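Project: modular marker blocks for bench assembly trials
Progress report, second period, to March
Prepared by Surachet Phuthong for Dretlow

1. Work completed

The Elmont block set has been revised following comments on the first period report. The peg is now printed as one piece with the body, replacing the glued joint, which failed on repeated insertion. Material use rose slightly and print time is unchanged. Broder supplied the filament as agreed and no batch was rejected on receipt.

Fit was checked with 541 insertions by hand into the gauge plate. Three pegs were found oversize and were reprinted. The edge radius on the peg was then increased, and no further oversize parts have been recorded.

Marker artwork was reissued at the same time. Labels are applied after the parts have been cleaned and left overnight, as adhesion on fresh prints was poor. Ross has taken over label printing, and the unit price is lower than budgeted.
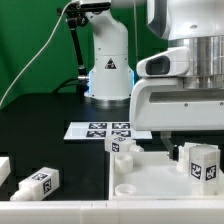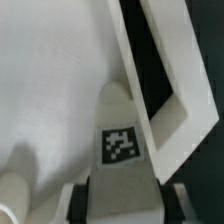

Marker placement remains the main open design question. The first period used a single label per block, and identity was lost whenever that face was turned away from the viewer. Labels on adjoining faces reduce this problem. With a block lying tilted on the bench, as at the lower left of the first picture, the top and side labels can both be presented at once, and either one is enough to identify the part. The cost is a second label and a second alignment step for each block. We propose to adopt two labels as standard and to keep the end-face label as an option for blocks that are stored on their side. The two-by-two marker board is retained without change as the bench reference.

2. Spending

Expenditure in the period was 2,838 against the materials and printing line. A further 600 is committed for label stock and will fall in the next period. No transfer between budget lines is requested.

3. Delays

The matt finish trial has not started. The glossier surfaces give highlights under the bench lights and a matt filament was to be compared with the present one. The order was placed late and the trial moves to the next period. Other dates in the plan stand.

4. Next period

Complete the matt finish trial.
Issue drawings for the two-label block.
Repeat the insertion check on parts from a second printer.
Agree storage and labelling of spares with Dretlow.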